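Gripper notes, part four: backlash, finger pads and the wrist camera

December
Posted by Zeyu Gu

Print this post | E-mail this post

The arm has been working on the bench at Stastorness long enough now for the early faults to have shown themselves. Part three ended with the wrist joint going together. This part covers the gripper, which has been rebuilt twice, and the camera mount, which I have rebuilt more often than that and will probably rebuild again.

For anyone arriving from the Jellthorpe mailing list: the arm is a six-joint desktop design with geared servos at the shoulder and elbow and smaller ones from there outwards. The controller board is my own and I call it Flurcombe in the code, so that name turns up in the log extracts. The workshop is shared between five of us. I have one bench, a shelf and the use of the pillar drill when Crisanto Talavera is not using it.

Backlash first. The original gripper drove both fingers from one servo through a pair of spur gears. With the gears new, the play at the fingertip was small enough to ignore. After a fortnight it was not. The cause was the pivot holes in the gear plate, which had worn oval because I had run steel screws straight through plastic. I drilled them out, pressed in brass bushes and replaced the screws with plain pins held by circlips. The play went down to less than it had been on the first day and has stayed there.

The bushes need to go in square. I pushed the first pair in with a vice and one of them tilted, which made the finger bind over the last part of its travel. The second pair went in on the pillar drill, using the quill as a press with the motor unplugged. That is the method I would recommend.

The second rebuild was the drive itself. I wanted parallel motion at the tips and had been getting an arc. On a tall object the arc makes little difference. On something flat it matters a good deal, as the tips rise or drop as they close and the height you set at the start is wrong by the time they meet the object. I looked at a four-bar linkage, drew it, printed it and did not like how much room it took up at the wrist. The present version has two racks on a single pinion, sliding in a printed channel. It is heavier than the linkage and needs a smear of grease, but the tips stay at one height.

Rack length came out at 53 mm each. If you cut them longer they foul the wrist housing when fully open. If you cut them shorter you lose opening at the wide end, where I seem to need it most.

Next, current limiting. The servo has no force sensor, so the only measure of grip is the current it draws, read through a shunt on the Flurcombe board. The reading is noisy. I sample at 1000 Hz, average in blocks, and compare the average with a threshold. When the threshold is passed, the target position is frozen and the servo is told to hold a reduced torque. The first version had one threshold for everything. It crushed a paper cup and failed to hold a spanner, so there are now three, chosen by hand before each run. I know that choosing by hand is poor. It will do until the camera can tell a cup from a spanner.

There is also an awkward effect at start-up. A stationary servo draws a brief spike as it begins to move, and the spike is higher than the threshold for light objects. The gripper would twitch, decide it had hold of something and stop. The fix is to ignore the reading for the first 100 ms after any move command. Crisanto suggested a proper model of the motor in place of a blind delay. He is right in principle, and I have left the delay in.

Moving on to the camera. It is a small board camera with a fixed lens, bolted to the wrist so that it looks down past the fingers. Fixing it there has one large advantage: the fingers are always in the same part of the view, so the relation between a pixel and a gripper position needs to be worked out only once for a given height. The disadvantages are that the fingers hide part of whatever they are about to pick up, and that the focus is a compromise. I set mine sharp a little beyond the tips. Close to the tips it is soft.

The first mount was a printed bracket with a single screw. It turned slightly each time the arm hit its end stop, and every turn put the calibration out. The second had two screws and no adjustment, and the angle was wrong. The third has two screws, one of them in a slot, and a lock nut on each. I have not had to touch it since, apart from once when the ribbon cable caught on the elbow and pulled the connector half out. The cable now runs in a loop of sleeving with enough slack for the full turn of the wrist.

Calibration uses a printed grid taped to the bench. The arm moves to a set of known positions, takes a still at each and fits the result. I took 303 stills for the final fit, far more than the sum requires, and the error stopped improving well before the end. A much smaller set spread evenly over the working area gave practically the same answer. Spread seems to matter more than quantity. The corners were where my early fits went wrong, as I had been lazy and taken most of the stills near the middle.

With the calibration settled I began on household objects. Blocks and tubes are easy and teach you little after the first evening. Scissors are a better test. They lie flat, they have no parallel faces except along the blades, and the weight is unevenly shared between the two ends. The closed blades are the natural place to grip, but that leaves the handles hanging out to one side of the hold and the whole thing wants to swing. Gripping nearer the pivot helps with the balance and brings the fingers close to the wider part, where there is less clearance. The approach I have settled on is to line up the blades with the middle of the view, come down over them, and close slowly. 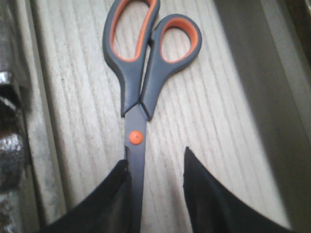
Marites Sebastian: Have you tried letting one finger touch first and then moving the wrist across to suit? With two racks on one pinion both tips have to arrive together, so any error in lining up turns into a sideways shove. On mine I put a light spring between the rack and the finger and it took up most of the difference. You lose some stiffness.

I have now drawn the sprung version and think Marites has a point, though I am wary of losing stiffness so soon after getting rid of the backlash. The offset between the blades and the centre of the gap is the thing I most want to reduce. At present the software finds the long edges of an object, takes the line halfway between them and steers to that. It works on a plain background. Strong grain in a wooden surface gives it false edges, and a hard shadow does the same. Turning up the blur before edge detection removes the grain and also rounds off the object, so the setting is a matter of taste. Mine is at present on the heavy side.

Lighting needs more work too. The lamp over the bench gives a bright patch with a fall-off at each side, and bare metal or foil will throw glints that the edge finder takes for corners. Kristine Salazar has lent me a diffuser panel. I will mount it on the lamp arm and repeat the runs with the same thresholds before changing anything else.

Finger pads are still undecided. Bare plastic slides on smooth metal when the grip is light. Silicone sheet holds well and peels off at the corners. Heat-shrink sleeving looks tidy, grips a little, and makes the tips too thick to get under anything. I have ordered a thin nitrile sheet from Insaurralde, who sell it in offcuts, and will try it with contact adhesive.

Parts changed since part three, for those keeping their own build in step: gear plate withdrawn, rack channel added, wrist housing relieved by a millimetre on the underside, camera bracket now at version three. The drawings folder has been updated. The servo horn is the same as before, but use the longer screw, as the short one only catches two threads.

Part five will cover the sprung finger if it works, and the wiring loom either way.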